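**Civoson 39 – signature counter and sheet feeder**

For county clerks, city clerks, school districts. Petition sheets, recall sheets, nomination papers, absentee envelopes. Holds 39 sheets in the tray, legal or letter. Replaces the old Stamum feeder, same footprint, same power brick.

What you get:

- feeder unit, tray, brick
- 2 spare rollers
- Esto software license, one office, 2 seats
- printed quick guide (the long manual is a download)

Runs at 15 sheets a minute. Yes there are faster ones. Most recall drives come in on stapled, folded, coffee-stained paper and the fast ones choke on it. Pull your staples first.

Esto flags blank lines, missing dates, and addresses outside the district. It does NOT decide if a signature is valid. A person in your office still does that, against the voter roll, and signs the log. Please dont call us to testify about it, we get asked.

**Log and export**

Every sheet gets a number and a time stamp. Export is CSV or PDF. If a judge or a petitioner's lawyer wants the count, print the PDF with the hash page at the end – it is off by default, turn it on under Reports.

Fix from May: page numbers skipping after a jam. Update before you start a new petition, not in the middle of one.

**Cleaning**

Rollers get a damp cloth. No alcohol. 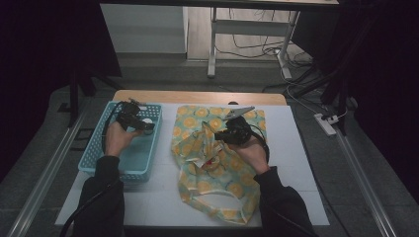
Spare rollers after the first two come from Csonka, same part as the Stamum. Order by the bag.

**Ordering**

Purchase orders OK. Quotes go thru Zsófia Vida, setup and training calls Kimutai Were. Districts with a recall already filed, put that in the subject line and we move you up.

Loaner units are all out right now. Price list updated December 29, 2025, older quotes good til they expire.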